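Untangling fine necklace chains, and how to store them so it stops happening?
Posted in Home & Closet by Lamai Intarasuk
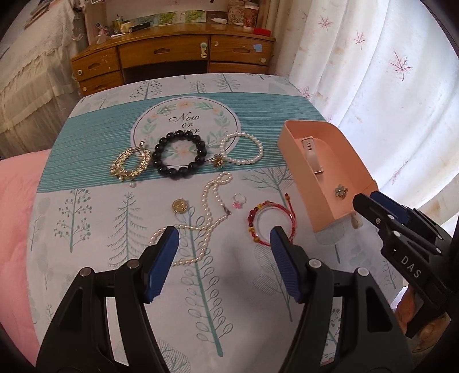 I moved to a new apartment in June and I made the mistake of dumping all my jewelry into one zip bag for the drive. You can guess the rest. Most of it came out fine, but three of my thinnest chains had turned into one hard little knot about the size of a pea, and I have been picking at it in the evenings with the TV on ever since.

What I've tried so far: fingernails (hopeless), a sewing needle (better, but I'm scared of snapping a link), and a drop of olive oil, which my aunt swears by. The oil did loosen one of the chains and I got it out, hooray, but now everything is slippery and I can't grip the other two. They're both plated, by the way, nothing fancy. One of them was 73 dollars from a little shop called Vasconcelos and I wore it almost every day before the move, so I'd really like to save that one. The other one I could live without.

So two things. How do I get the rest of this knot out without wrecking the plating? And what do you all use for storage? I have one shallow dresser drawer free and a rented place where I can't put holes in the wall. I looked at the Trilent stackable trays but they seem made for rings and earrings, and I don't see how a necklace is supposed to stay put in there.

Thanks in advance, I'm going cross-eyed over here.

threadbare_jo

Oh I feel this! I did alterations for years and a chain knot is really just a thread knot made of metal, so the same habits work.

First wash the oil off. Warm water, one drop of dish soap, swish it, rinse it in a bowl (please not over an open drain, ask me how I know) and pat it with something that won't snag. An old T-shirt is good. Paper towels leave fuzz in the links. Let it dry completely before you go back in.

Then put it on a hard flat surface with good light and open every clasp. People skip the clasps and then wonder why they keep going in circles. If either one has a pendant that slides off, take it off too.

Now don't pull! Pulling on the loose ends is what makes it a pea. Put the knot under your fingertip and roll it around gently on the table, little circles, for a minute or so. You want it to get fluffier. Once you can see some air in it, take two needles, stick both into the middle of the loosest spot, and spread them apart slowly. Work on the loops and ignore the ends until you've got a real gap. Then follow one clasp end back through. It usually goes all at once after that, which is very satisfying.

A little cornstarch or baby powder helps a lot on a dry chain, and it's less messy than oil. Rub it in, work the knot, then rinse it off when you're done. I wouldn't use any metal polish on plated stuff, since it can take the finish right off, and I'd go easy on soaking.

If you start getting mad, put it down and come back tomorrow. I broke a very nice anklet at eleven at night because I was determined to finish.

For storage I can only tell you what I do, which is drinking straws. Cut a paper straw to a bit under half the length of the chain, run one end through, close the clasp. It can't tangle because it can't fold up on itself. Looks ridiculous, works great, also good for suitcases.

Marv in 7

just take it to a jeweler. mine did one while I waited and didn't charge me anything, I bought a battery for my watch so maybe that's why. not worth your eyesight

closetcase561

Agree with Jo on the needles so I'll stick to the drawer part.

Skip the trays with the little squares for necklaces, you're right about those. I have the Vunier drawer liner, which is a long felt-type mat with a bar at each end, and you lay the chains flat side by side. It holds them well enough that I can open the drawer in a hurry and they don't slide. Mine needed trimming to fit and I did it with kitchen scissors. Measure the inside of the drawer and not the front, I got that wrong the first time and had to send one back.

If you'd like them out where you can see them, removable adhesive hooks on the inside of a closet door are fine for rentals. One chain per hook. The minute you double up you're back where you started. I used to hang mine in the bathroom and the plated ones went dull really fast, so I'd keep them out of there.

Bracelets and chunky stuff can go in a bowl, they don't tangle much. It's only the skinny chains that need babysitting.

Lamai Intarasuk

Update: washed it, dried it, cornstarch, two needles, and the Vasconcelos one is OUT. Took me most of a movie. The other one has a kink near the clasp but I might wear it anyway. I've got them both on straws for now and I'm measuring the drawer tonight. Thank you Jo!!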